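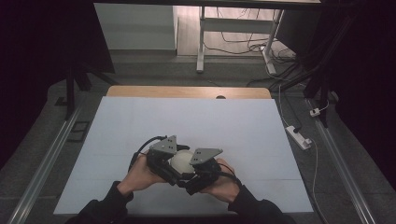
Keeping a Wood Table Fit for Work and Dinner

By Hala Morsy

Print this page | E-mail this page

Most homes have one good table, and it gets used for everything. Homework, sewing, potting seedlings, fixing a lamp, rolling out dough. A light wood top shows all of it. These are the things we do at our house and the things readers have sent in over the years. None of them need special tools.

Know your finish first

Before you clean or repair anything, find out what is on the wood. Turn to the underside or a spot near a leg and put down one drop of water. Wait a few minutes. If it beads and stays up, you have a film finish such as polyurethane or lacquer. If it soaks in and leaves a dark spot, you have oil, wax, or bare wood. The dark spot will dry out.

For a film finish you can go a step further with a cotton swab and a little denatured alcohol. Shellac gets sticky. Lacquer and polyurethane mostly don't. Keep the window open and the stove off while you do this.

Write the answer on masking tape and stick it under the top. The next person to own the table will be glad of it.

Everyday cleaning

Wipe crumbs off with a dry cloth. For sticky places use a cloth wrung out in warm water with a drop of dish soap, then go over it with a second cloth and plain water, then dry it. Go with the grain. Do not use scouring powder, and keep vinegar off oiled tops, where it dulls the surface over time.

Spray polish with silicone in it makes a table shine but causes trouble later. New finish won't stick to it, and you get little craters called fish eyes. If you have been using it for years, wipe the top down with mineral spirits before you refinish.

Covering the top for a job

Newspaper is fine for dry work. It is poor under anything wet, since the ink can transfer and the paper glues itself down. An old bedsheet folded in four works better for polishing shoes or silver.

For heavier jobs, lay a flat sheet of something rigid over the table. Hardboard, a piece of foam board, or a leftover panel from a closet door will all do. Make sure the underside is clean. One grain of sand trapped under a board will scratch a table worse than the job you were protecting it from. A thin towel or a piece of shelf liner between the board and the table keeps it from sliding. Choose uncolored liner, and don't leave rubber or soft vinyl on a finished top for weeks. The plasticizer can soften the finish and leave a print that won't wipe off.

A pale board has one more use. Small screws and beads show up on it.

If the job involves water or paint, tape a plastic sheet over the board and bring the edges down past the table edge. Use painter's tape, and stick it to the plastic and the board only. Tape pulled off an old finish can take the finish with it.

White rings

A white ring is moisture in the finish. Try these in order and stop when one works.

1. Leave it alone overnight. Fresh rings sometimes go by morning.
2. Lay a clean cotton cloth over the ring and pass a warm, dry iron across it for a few seconds. No steam. Lift and look. Repeat until it fades, keeping the iron moving.
3. Rub a little petroleum jelly or mayonnaise on the spot and leave it several hours. Wipe off and clean with soapy water.
4. Rub lightly with non-gel white toothpaste on a damp finger, with the grain. This is a mild abrasive and will change the shine, so go easy.

Black rings

A black ring is in the wood itself, usually from iron and water under a can or a flowerpot. The methods above won't move it. The finish has to come off in that area, and the stain is treated with oxalic acid, sold as wood bleach. It is poisonous. Wear gloves and eye protection, follow the package directions, rinse well, and let the wood dry for several days before you put finish back on. Don't sand dry residue without a dust mask.

On oak, never leave steel wool or a wet steel pan on bare wood. The tannin reacts and you get a black mark within the hour.

Dents and scratches

A dent in bare or oiled wood can often be steamed out. Put a few drops of water in the dent, let it soak, cover it with a damp cloth, and touch the tip of a hot iron to the cloth for a few seconds. The fibers swell back up. Let it dry overnight and sand with 220 grit. If the fibers are cut through, steam won't help.

For light scratches, rub the meat of a walnut along the line and buff. It darkens the scratch. On maple or birch that may be more color than you want, so try it underneath first. Plain paste wax is safer on pale wood.

Deep scratches can be filled with a wax stick a shade lighter than the wood. Warm it in your hand, press it in, and scrape it level with an old gift card.

Oiling

An oiled table in daily use wants a new coat every 4 months or so. A side table can go a year. Wipe on a thin coat, wait 20 minutes or whatever the can says, and wipe off all you can. Too much oil left on the surface goes gummy and picks up lint. Most drying oils need 14 days to harden fully, so put down placemats until then and don't set anything heavy on the fresh coat.

Rags soaked with linseed or similar oils can heat up and catch fire by themselves if they are left in a heap. Spread them flat outdoors to dry, or put them in a metal can filled with water and put the lid on. Do this before you wash your hands.

Loose legs and wobble

Check the bolts twice a year. Wood shrinks in the heating season and they work loose. Snug them up by hand and then give a quarter turn with the wrench.

If the table rocks, check the floor before you blame the legs. Turn the table a half turn and see if the wobble stays with the same leg. If it does, the leg is short and a felt pad will fix it. If it moves to another leg, the floor is uneven.

Leaves and seams

Keep extra leaves in the same part of the house as the table. Leaves kept in a damp basement swell and won't line up in November. Store them flat or standing straight, never leaning. Wax on the wooden slides helps them run. Don't use oil there, as it collects grit.

Reader tips

Ayman Ouazzani keeps a 7-inch putty knife with the corners filed round for lifting dried glue. He warms the glue with a hair dryer first.

Siham Bensaid lines the bottom of every vase and lamp with felt circles cut from an old hat. She says to replace them when they flatten.

Karim Younis writes that dried candle wax comes up cleanly if you hold a bag of ice on it for a few minutes and then push it with the edge of a wooden spoon. Any film left behind can be buffed off with a soft cloth.

Have one of your own? Send it to Nudwood Home Tips, Box 417. Please tell us what kind of wood and finish you used it on.

Print this page | E-mail this page

Related items

Getting Candle Wax Out of a Tablecloth
Which Glue for Which Chair
Cutting Boards: Oil, Salt and Lemon
Sticking Drawers in Summer
Storing Paint So It Keeps
How to Sharpen Kitchen Scissors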